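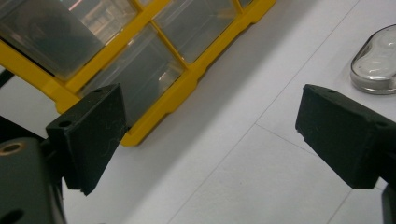 **Booking your own small tour -- notes for the talk**

Slot is 20 minutes, then 20 for questions. Don't read the slides out.

**Opening**

Say who I am. I play bass in Branesach and I've booked all our dates since we started. No agent, no manager. Before that I helped Jeanine Jacobs put on shows at the Ki, so I've seen it from the venue side too.

Tonight is only about booking. I'm leaving out recording, streaming and merch, and if someone asks about visas I don't know enough to answer.

*(slide 2)*

**The December run**

We did 11 shows in December. Total left over after fuel, food and van hire was £779, split four ways. I'm giving the real number as bands tend to keep theirs quiet and then new bands can't plan.

Two of the shows lost money. One was the Monday. The other was a Saturday in a town where we'd never played, with a football match on and a door price that was too high. I set that price, so that one's on me.

*(slide 3 -- the route map)*

Point out the bad drive in the middle. We went past the same services three times in four days. I took dates in the order people replied to me and then tried to join them up. What I do now is fix the two weekend shows first, then only ask for weekdays that sit between them.

**Writing to venues**

Read out the short email. It's six lines:

- who we are and where we're from
- the date we want, plus one spare
- how many people came last time we played nearby
- one link to one song
- which local band we'd like on the bill
- a phone number

Jeanine used to get long emails with the band's whole history in them and she'd skip to the end looking for the date. If it wasn't there she moved on to the next one. Put the date in the subject line.

If there's no reply, write again after a week. After that, leave it and try somewhere else in the same town.

**Local supports**

Ask them yourself. Don't leave it to the promoter unless the promoter wants to do it. Fanance opened for us on the second night and brought most of the room with them. We paid them first, before our own fuel. We then got them a support slot here in the spring.

Be clear about shared gear well before the day. Who brings the drum kit, who brings the bass cab, whether the singer is fine using the house mics.

*(slide 4)*

**Money and deals**

Explain the three we were offered:

1. Flat fee. Simple. Usually small for a band our size.
2. Door split. Ask what comes off the top before the split -- sound engineer, posters, door person.
3. Room hire. You pay them. We did this once, at Cevon, and broke even.

Get it in writing. An email is fine. Ours for the Cevon show said "the usual terms" and I had to ring up to find out what those were.

*(If running late, skip to the checklist.)*

**On the day**

Arrive when you said you would. Learn the sound engineer's name. Have the set list and stage plan printed, as phone signal in basements is poor. Settle up before the last drink, with one person from the band doing it, and write the figure down there and then.

**Checklist slide**

Leave this up during questions. Sheets are by the door if people want one. My email is at the bottom, and I'll send the spreadsheet to anyone who writes.

Likely questions: insurance for the van, playing under-18 shows, whether to pay for posters. For posters the answer is yes, but post them early and ring to check they've gone up.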